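Home | Tickets | Knowledge base | Status | Sign in
Filed under: Data collection > Simulation > Rendering

Ticket 3847: Wrist view comes out almost black and white, policy won't learn from it

Opened by Margarida Meireles, Torstead

Hi all, hoping someone on the Brollix side can help me out here. We're collecting demos in sim for the pick task, and I have 750 episodes sitting on disk that I'm afraid to train on. The wrist view is grainy and has next to no color in it, and the gripper renders so dark that it's pretty much a cutout. The same scene looked fine in September! I can't pin down which day it changed, because I was out for a week and Tomás Pacheco was running the collection jobs (he swears he touched nothing, and I believe him, mostly).

What I've tried so far:

Restarted the render workers. No change.
Rolled the scene file back to the older version. No change.
Swapped the gripper model for the one from the Nimo branch. Still black.
Turned the shadows off. Flatter, obviously, but the gripper stayed just as dark, so I turned them back on.

I also went through the randomization settings, since that's where I usually shoot myself in the foot. Light position and strength were inside the ranges we agreed on in October. Exposure is fixed. I do see a noise setting that I don't remember adding – it's called sensor_grain and it's switched on in the shared config. 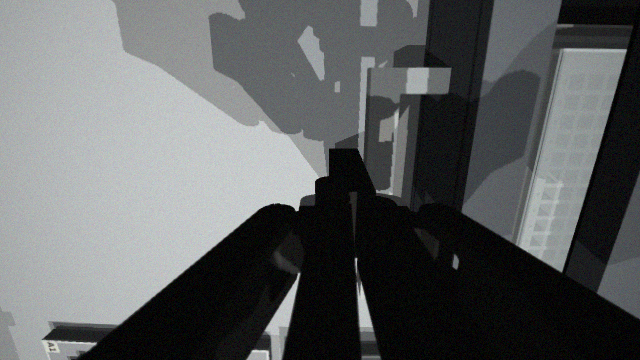
So my first question is whether that setting does anything besides add grain. The note next to it says "match Myung", which I take to mean the real camera we were testing in the spring, but we dropped that camera and I'd have thought the setting went with it. My second question is whether I can re-render the episodes from the saved joint states or whether I have to collect them all over again. Please say re-render. The teleop part took Tomás and me the better part of two weeks and my wrists are still mad at me.

Update, 11:20 am

Tiago Bragança wrote back on chat, pasting it here so it doesn't get lost. The grain setting pulls in a whole camera profile, and the profile turns saturation way down and crushes the dark end. He says to set the profile to "none" and leave the grain on if I want it. I ran three test episodes that way and the color is back, and I can make out the finger joints again. Yay!

Update, 4:45 pm

Re-rendering works, with one catch. Of the 750 episodes, 39 fail with a state mismatch at the first step. Those were all recorded before the table height changed, so the saved poses don't line up with the current scene. I could load the old scene just for them, but I'd sooner drop them and move on. Rosário Barreto wants to keep them for the held-out set, so I've put them in their own folder for now and she can fight with them.

Still open: who owns the shared config? Martim Teixeira is listed in the header but he moved to the hardware team ages ago. I'd like the profile to default to "none" for everybody and I don't have write access. Leaving the ticket open until somebody can flip it.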